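Dovar belt (car part)

The Dovar belt is a type of ribbed drive belt used on small cars and light vans. It runs off the crankshaft pulley and turns the alternator, the water pump and, on most models, the air conditioning. Named after the Dovar works in Pasuvbridge, where it was first made. Often confused with the timing belt - different part, different job.

Design

Rubber body, cord inside, 6 ribs on the inner face. A 5-rib version was sold for cars without air conditioning. The two are not interchangable, even if the length matches. A spring tensioner keeps it tight.
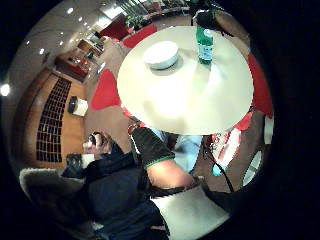
Older Himari vans have no spring tensioner and use a sliding bolt insted. Tension is set by hand on these and has to be checked again after a new belt beds in.

Wear and replacement

Usual signs: squealing on a cold start, cracks across the ribs, shiny edges, a battery light that comes and goes. Oil or coolant on the belt shortens its life. A worn pulley will ruin a new belt fast, so garages normally spin each one by hand before fitting.

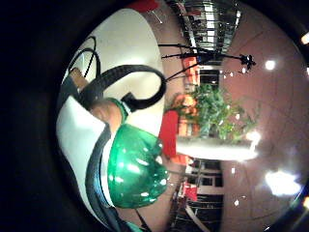 Glazing is the most common fault found at a service. The ribs harden and slip on the pulley instead of gripping. A glazed rib has a hard gloss and catches the light, much as shiny green plastic does under ceiling lamps, while a healthy one looks dull. Belt dressing sprays quiet the noise for a while - not a repair.

Other makers

Kashindye sells a copy in 2 lengths. Same rib spacing, slightly thicker back.

See also: Alternator, Idler pulley, Timing belt

Last edited Jun 7, 2018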